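The comedy sold on its premise has a running time problem, and the problem is structural. I have now sat through enough of them, on large screens and small ones, to think the fault can be located fairly exactly. It lies between the end of the first act and the point where the lie is exposed. In most of these films that stretch takes up half the picture, and very little in it needs to be in the order it is in.

I should define the type. A premise comedy is one that can be explained to a stranger in a single sentence, and where the sentence contains the joke. A man rents out his family. A woman pretends to be her own lawyer. Two rivals inherit the same motel. The studio buys the sentence, the poster prints a version of it, and the trailer acts it out. By the time the lights go down, the audience already owns the most valuable thing the film has.

The recent case is *Skerilwood*, written and directed by Uwe Grube, with Domenica Strebel as a claims adjuster who is mistaken for the new mayor of a small lake town and decides not to correct anyone. It opened wide on 3000 screens, which is a lot for a film with no explosions in it. I saw it twice. The second time I brought a watch and a notepad, and this essay is mostly the result of that second visit.

The first act is good. Grube sets up the mistake with three separate errors made by three separate people, each of them reasonable. A desk clerk reads a name off the wrong line. A driver has been told to expect a woman with a blue folder. The outgoing mayor is too tired to ask questions. Strebel does almost no acting in these scenes, in the sense of pulling faces, and it works because she is always slightly behind the information. By the time she understands what has happened she has been given a key, a parking space and a lunch. The decision to stay is made over the lunch.

After that the film stops being a chain and turns into a list. She cuts a ribbon. She judges a pie contest. She throws out the first pitch. She mediates a fight over a dock. Each of these is a sketch, and some of them are funny sketches, but there is a simple test for a second act, and *Skerilwood* fails it. Take any two adjacent scenes and swap them. If nothing breaks, the scenes were not connected. On my notes I could swap the pie contest with the dock, the dock with the pitch, and the pitch with the ribbon, and the only thing I would have to fix is a jacket.

People who write about comedy tend to treat this as a question of taste. Some viewers like plot, some like bits. I think it is closer to a question of load. A laugh in a chained sequence carries two things, the joke itself and the fact that the situation is now worse. A laugh in a list carries one. Over 80 minutes the difference adds up, and the audience feels it as slackness even when the individual jokes are at the same level. The common complaint is that a comedy "runs out of steam." In my view the steam is usually the same and the piping has changed.

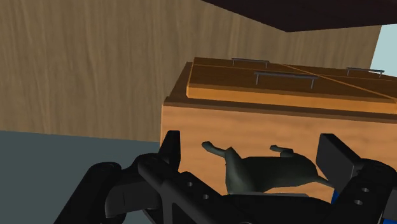 The objection I hear most often is that improvisation makes this unavoidable. If the director shoots long takes and lets the cast work, the best material will come from places the script did not plan, and a tightly linked plot will not have room for it. Grube has said as much about his own method. There is something in this. A performer who finds a good run in the pie contest has found it in the pie contest, and it cannot be moved to serve the dock.

But the objection confuses two levels. What gets improvised in these films is nearly always the inside of a scene: the wording, the length, the number of times a name is got wrong. What needs to be linked is the outside: who comes in knowing what, and who leaves knowing what. Those are facts, and there are not many of them per scene. An actor can be given two facts to land and then be left alone for ten minutes. I would go further and say that improvisation depends on this, as a performer with nothing to land will fill the time with volume.

*Gromach*, directed by Meifang Cai, is the useful comparison. It is a smaller film with a sillier premise - a wedding band accepts a booking in a town that turns out to be holding a funeral - and it was also, by all accounts, heavily improvised. It played on 800 screens and left most of them quickly. The middle of *Gromach* cannot be reordered. The drummer borrows a suit, and the suit belongs to the dead man. The widow recognizes the suit, and so she tells him something private. He now knows about the money, so he cannot leave when the others do. Inside every one of those scenes the cast wanders a long way. The suit conversation alone includes a detour on the washing of wool that must have been found on the day. None of it matters to the structure, as the widow has seen the suit and the scene has done its job.

I timed the gaps between laughs at both films, in ordinary evening showings. This is poor science, and the rooms were different sizes. I will only report the shape. In *Gromach* the gaps were uneven early on and shortened as the film went along. In *Skerilwood* they were short for the first act, long and regular through the middle, and then short again for the exposure scene at the town meeting, where the linked plotting comes back because it has to. Every lie told in the first act is still waiting there. It is noticeable that the lies told in the second act are not mentioned at all.

There is a further cost, and it falls on the lead. Strebel is asked to play a woman who slowly comes to like the job. That is a change, and a change needs steps. When the scenes are interchangeable, the steps cannot be written into them, since the editor may want to move things. So the film puts the change into a montage with a song over it, and then into a speech. Strebel gets through the speech by underplaying it. I don't think it is her fault that it reads as a summary of scenes we would have preferred to see.

Colton Bouchard has the opposite trouble as the town's one skeptic. He is given the same scene four times. He approaches, he suspects, he is interrupted. The interruptions vary and he does not learn anything from any of them. A skeptic who never gets closer to the truth is furniture. In the older farces this part was the engine: the hotel detective, the jealous brother, the aunt with good hearing. Each time he appeared he had one more piece, and the lie had to be rebuilt around what he now knew. Bouchard is a precise comic actor with a very good slow turn of the head, and he has been cast as a smoke alarm with the battery out.

It is fair to ask why producers accept this. I can think of two reasons and I suspect both apply. The first is testing. A middle made of loose scenes can be adjusted after a preview, and a scene that scores badly can be dropped without a reshoot. A linked middle cannot be cut in this way, and so it looks risky on a schedule even when it is better on a screen. The second is the trailer, which needs short, self-contained moments that make sense to someone who has not seen the rest. A list of sketches supplies them. A joke that depends on whose suit it is does not survive being cut to four seconds.

Both are real pressures, and I do not expect them to go away. What I would dispute is the idea that they save money. The exposure scene in *Skerilwood* is long, crowded and plainly expensive, and much of its length goes to reminding us of things that happened an hour ago. If the second act had kept those matters in play, the town meeting could have been half as long and held in a smaller room.

Birgit Hamann's *Tollon* is not a comedy in the same sense, but I mention it for its handling of one device. The heroine of *Tollon* tells a single lie, at breakfast, on page three. Every scene that follows either costs her something to keep it up or hands someone else a reason to doubt it. Hamann does not add a second lie until the first one has been fully used. I counted one subplot that could be lifted out, the business with the ferry timetable, and it is also the only part of the film where people around me looked at their phones.

My proposal is modest. Before a premise comedy goes into production, somebody should print the second act one scene to a card, shuffle the cards, and try to read it. If it reads, it is not finished. The fix does not usually call for new jokes. In the case of *Skerilwood* it would take very little: let the pie contest be lost by the man who owns the dock, let the dock dispute be the reason she has to throw the pitch, and let Bouchard be the one who catches it. The scenes are already there. Each would need a line or two going in and a line or two coming out.

Grube's next film is called *Wendt*, and the one-sentence version is already in circulation. A retired referee is hired to umpire a divorce. It is a good sentence. I would like to know what happens in the second week of the divorce, and whether it could have happened in the first.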